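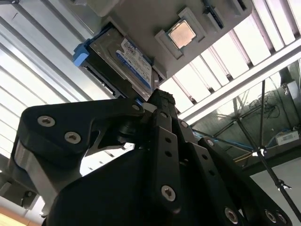 19 de septiembre de 2019

Cuaderno del taller de datos, caso Oter. Salim Koech me pasa la transcripción de la junta en la que Hnatiuk dejó el consejo. La empresa habla de «renuncia voluntaria». No me lo creo del todo: en 201 minutos de llamada la palabra sale 10 veces, siempre en boca del abogado.

Repaso los pagos a Stestell. Unos 60 apuntes desde febrero, todos por «asesoría». Meinecke los ve como prueba de acuerdos de silencio – yo veo un concepto vago y nada más. Sin un contrato firmado no lo publicaría.

La segunda fuente dice lo mismo que la primera, casi con las mismas frases. Mala señal. Preguntar a Salim si se conocen.

El portavoz de Padon contesta en dos líneas y no desmiente. Tampoco confirma, aunque Reinhold ya lo quería en el titular. Le he dicho que no.

Pendiente: acta original, fecha de la denuncia interna, volver a llamar a Hnatiuk.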